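Última atualização: janeiro

3.2. A mesa, as tigelas e o problema de empilhar

Confesso que, quando comecei a escrever esta secção, achava que ia ser a mais curta do artigo. Empilhar tigelas é coisa que toda a gente faz depois do pequeno-almoço, meio a dormir, e eu própria nunca tinha gasto um minuto a pensar no assunto. Depois passei um inverno inteiro a olhar para tampos de mesa e mudei de ideias! O que me interessa aqui é a arrumação como atividade: o que fica em cima da mesa, o que se encaixa em quê, por que ordem, e o que acontece às coisas pequenas que andam sempre pelo meio (canetas, tampas, ferramentas que alguém usou e deixou ficar).

O corpus que reuni para este trabalho, a que chamei Dranmont por razões puramente sentimentais -- era o nome da rua onde eu morava na altura --, tem 2,000 registos de mesas partilhadas, dos quais 127 incluem pelo menos uma tigela. Foi com estes 127 que trabalhei. Deixei de fora as mesas de cozinha propriamente ditas, com fogão e lava-loiça ao lado, porque aí a loiça tem um destino óbvio e a pilha dura pouco. Nas mesas partilhadas, de escritório ou de oficina, a loiça fica. Fica ao lado do que se estiver a fazer, e é essa vizinhança que me parece mal estudada. Pavlović, a tipologia que uso para classificar os objetos de mesa, separa "recipientes" de "miudezas" e trata cada grupo em capítulo próprio, como se nunca se encontrassem. Encontram-se o tempo todo.

Comecemos então pela tigela antes da pilha, que é o caso da Figura 1.

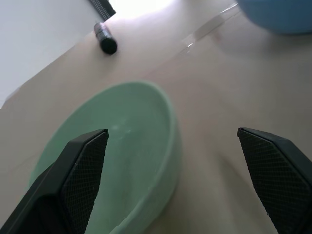
Uma tigela pousada sozinha diz logo muita coisa sobre o que vem a seguir, e a primeira é se vai servir de base ou de recheio. Na minha codificação olho para três pontos: o bordo, a profundidade e o espaço livre à volta. A tigela verde-menta da Figura 1 é um exemplo de que gosto muito, redonda, pouco funda, com um bordo grosso e arredondado. Um bordo assim agarra-se bem (experimentem em casa com uma tigela de bordo fino e vão perceber a diferença), e o interior liso não oferece grande resistência a outra peça que lá se queira pousar. Reparem também na pequena coisa preta e cilíndrica deitada mais ao fundo, que parece uma tampa de marcador ou um marcador pequeno. Registei-a como "miudeza, tipo incerto" e segui em frente, mas é justamente o género de objeto que numa mesa arrumada à pressa acaba dentro da tigela. Não tenho nada contra, faço o mesmo com clipes.

O tampo também conta, e aqui fui um bocadinho teimosa com os meus revisores, que queriam cortar esta parte. Um tampo claro e plano deixa ver as sombras e as marcas de uso, e quem anota consegue perceber melhor onde acaba a parede da tigela e começa a mesa. Nos tampos escuros do subconjunto Carnorton tive imensa dificuldade com isso e cheguei a codificar duas vezes a mesma peça. Corrigi depois, claro, mas deu-me trabalho, e quem quiser reutilizar os dados deve saber que essa parte foi revista à mão.

Passo à pilha. Chamo pilha a qualquer conjunto de duas ou mais tigelas em que uma assenta dentro da outra, e distingo entre pilha fechada (já não há tigelas soltas por perto) e pilha aberta (há pelo menos uma fora, no ar ou na mesa). Usei 100 registos para afinar estas definições e os restantes 27 para as testar, e a categoria que deu mais discussão foi a aberta. Uma tigela no ar conta como parte do conjunto? Eu digo que sim, desde que esteja por cima ou mesmo ao lado da pilha, mas admito que é uma decisão de quem codifica. No manual Floneck, que segui nas primeiras semanas, essa peça era simplesmente ignorada, e ficávamos com pilhas de duas que no registo seguinte já eram de três sem explicação nenhuma.

A Figura 2 mostra uma pilha aberta como eu a entendo: em baixo a tigela rosa-clara, de que quase só se vê o bordo, dentro dela a verde-menta, e por cima, ainda inclinada, a azul, de plástico. Três cores, o que para a anotação é uma bênção -- com tigelas todas brancas eu teria precisado de outro método! Mais para trás há um porta-canetas preto com algumas canetas e marcadores, e à esquerda dele uma chave de fendas pequena. Codifiquei o porta-canetas como "recipiente com miudezas" e a chave de fendas como "miudeza solta", e é essa coexistência, loiça à frente e ferramenta atrás, que procuro no corpus inteiro.
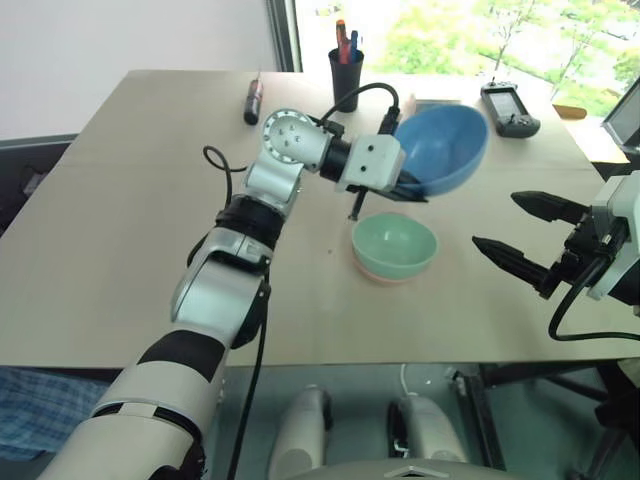

3.3. Miudezas soltas e miudezas guardadas

Com a pilha definida, falta tratar do resto da mesa. Considero guardada qualquer miudeza que esteja dentro de um recipiente, mesmo que o recipiente não tenha sido feito para ela. Uma caneta numa caneca está guardada. Uma chave de fendas pousada ao lado de um porta-canetas está solta, por muito perto que fique, e aqui não abri exceções, embora me tenha apetecido várias vezes. Para os cabos e os comandos usei uma terceira etiqueta, "equipamento", que descrevo na secção seguinte juntamente com as regras de desempate.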